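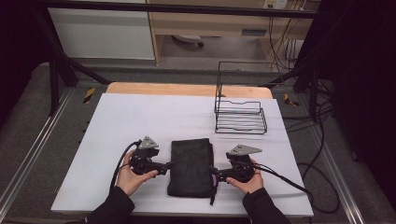

# Washing and drying fleece without matting the pile

Deep-pile fleece goes flat and clumpy for three main reasons: too much heat, too much detergent and too much rubbing against rougher cloth. The method below covers garments, throws and liners in polyester fleece. Wool fleece and sheepskin need different treatment and are left out.

## Before washing

1. Read the care label. If it gives a lower temperature than this page, follow the label.
2. Close all zips and fasten hook-and-loop tabs. An open tab will pull fibres out of the pile for the whole length of the cycle.
3. Turn the item inside out. On a throw with pile on both sides, skip this step.
4. Shake it outdoors, then go over it with a soft clothes brush to lift hair and grit.
5. Treat greasy marks on cuffs and collars with a drop of washing-up liquid worked in by fingertip. Leave for ten minutes.

Do not wash fleece with towels. Towels shed lint, and the pile holds on to it through several later washes.

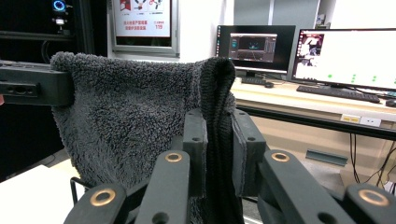
Mylene Magbanua

## Washing

Set the machine to 30 °C on a synthetics or delicates programme, with a spin of 800 rpm or lower. Use liquid detergent at half the dose printed on the bottle for a normal load. Powder can lodge at the base of the pile and dry there as a white crust.

Leave out fabric softener. It coats the fibres, and the coating attracts dirt and reduces the ability of the cloth to move moisture. If a garment has already been softened many times, run it once with no detergent and a second rinse.

Fill the drum to half at most. Fleece takes up a lot of room but weighs little, so a machine that judges the load by weight may choose too little water. Where there is an "extra rinse" button, use it.

A fine-mesh washing bag is worth having. It catches some of the loose fibre that would otherwise go down the drain, and it keeps the item from rubbing on the drum. Empty the bag into the bin, never into the sink.

## Drying

Fleece holds little water after spinning and will dry indoors overnight in most rooms.

- Shake the item hard two or three times as soon as it leaves the drum.
- Dry it flat, or over two parallel rails with the weight shared between them. A single thin line leaves a crease across the pile.
- Pull ribbed cuffs and hems back to shape by hand while damp. Do not stretch them.
- Keep it off radiators. Direct heat can melt the fibre tips, and the harsh feel that results cannot be washed out.

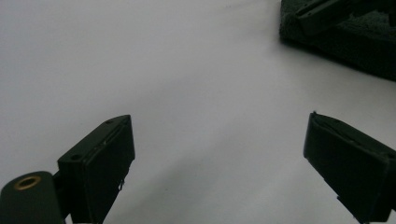 Tumble drying is acceptable only where the label allows it - low heat, short cycle, and out while still slightly damp. Finish on the rails.

## Restoring flattened pile

Wait until the cloth is fully dry. Use a pet slicker brush with fine bent wires and work in short strokes, first against the lie of the pile and then with it. Press lightly. If the brush drags, part the clump with your fingers before going on.

Stop brushing 2 cm short of any ribbed knit. The wires catch in the loops and will ladder them.

Never iron the pile side. Creases in a hem can be steamed from the back with the iron held clear of the cloth.

Last revised 12/07/2025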